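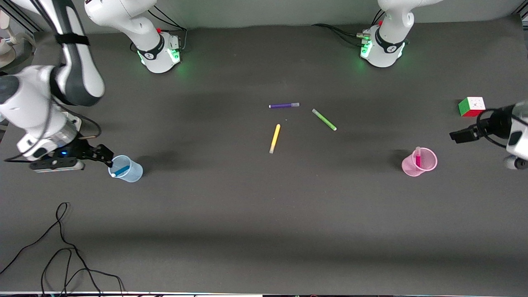 Lundik, im April

Sprechernotizen zum Vortrag »Zweiarmige Ablaufplanung mit gemeinsamem Belegungsmodell«
Vortrag: Marcela Kollár, Institut Sikonow. Fragen zur Regelung übernimmt Bhupendra Rajput.

Zum Einstieg
Begrüßung, Dank an die Gastgeber. Das Startbild bleibt während der Einleitung stehen. Die Aufgabe kurz nennen: Stifte und Becher nach Farben zusammenführen, zwei Arme, eine gemeinsame Tischfläche. Auf den blauen Stift im hellblauen Becher und den rosafarbenen im rosafarbenen Becher verweisen. Lila, Gelb und Hellgrün liegen frei auf dem Tisch und sind für die Planung der interessantere Teil. Der Zauberwürfel am rechten Rand gehört nicht zur Aufgabe, muss im Umgebungsmodell jedoch als Hindernis geführt werden.

Wahrnehmung
Die Erkennung liefert je Objekt eine Lage und eine Unsicherheit. Durchscheinende Becher bleiben der schwierige Fall: Die Tiefenwerte am Rand sind lückenhaft, daher wird die Becherachse aus der Kontur geschätzt. Bei den Stiften ist die Richtung der Kappe getrennt zu bestimmen. Trainiert wurde mit 4000 Aufnahmen, davon 378 mit teilweise verdeckten Bechern. Hier bitte langsam sprechen, die Zahlen stehen nicht auf der Folie.

Planung
Kernaussage des Vortrags: Beide Arme planen gegen dasselbe Belegungsmodell, das von Bernico verwaltet wird. Ein Arm reserviert einen Raumabschnitt für ein Zeitfenster, der andere plant darum herum. Am Startbild lässt sich das gut zeigen – ein Greifer berührt den hellblauen Becher, der andere befindet sich dicht beim rosafarbenen. Konflikte entstehen vor allem über der Tischmitte. Kann eine Reservierung nicht erteilt werden, wird nach 4 Versuchen die Reihenfolge der Teilaufgaben neu bestimmt.

Regelung
Nur kurz behandeln. Kontaktkräfte am Becherrand werden begrenzt, die Bahn wird bei Überschreitung angehalten. Einzelheiten auf Nachfrage an Herrn Rajput.

Auswertung
Aus der Versuchsreihe liegen 1499 protokollierte Planungsanfragen vor. Das Werkzeug Kerr spielt jede Anfrage mit dem damaligen Umgebungsmodell erneut ab. Falls die Vorführung am Rechner nicht startet, direkt zur Folie mit der Zeitleiste wechseln.

Offene Punkte
Schräg liegende Stifte dicht am Becher; Kabel auf der Tischfläche, die das Modell bislang nicht abbildet. Danach Überleitung zur Diskussion.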